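About > Who we are > Open day

I'm Glykeria Stamatopoulos, and I run Werkness with Hendrik Van Damme. We teach robots to handle laundry. Mostly towels and blankets, plus whatever else people keep in a heap on a chair (my own chair has given us plenty of material).

We started with one bench and a gripper called Harb. Harb is gone now, and Kasari does the work. Kasari comes in two versions, one you hold in your hand and one that goes on the arm, and they share the same fingers. You do a fold by hand, the arm learns from it, and then you do it again, because one fold teaches it next to nothing. Our record for one afternoon is 619 folds. Afroza Pramanik holds it and she will bring it up!

Every September we open the doors and let people have a go. Last time 400 of you came through, which was a lot for a building with 3 parking spaces. We had 13 tables going — and a line at the blanket table from ten in the morning until we locked up.

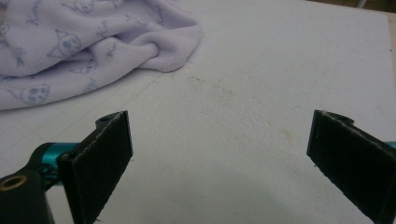

Kasari's fingers open near the cat blanket, open day.

Blankets are harder than they look. A towel has corners you can find. Fleece bunches up and hides its edges, so the first thing we tell visitors is to look for the hem and forget the rest for a minute. Kids get this right away. Grown-ups want to grab the middle and shake it, and I was exactly the same when Hiba Nimri first put the thing in my hand.

Hiba runs the demos and will let you try as often as you like if the line is short. Dalal Atallah looks after the arm and takes the technical questions, including the one about socks (we're working on socks).

We also do smaller visits for schools and clubs all year, usually in the afternoon, with the arm running for the second half. Wear whatever you want and bring a blanket from home if you'd like to see it folded — the older and floppier the better. Ask for Hiba at the front desk and she'll find you a table.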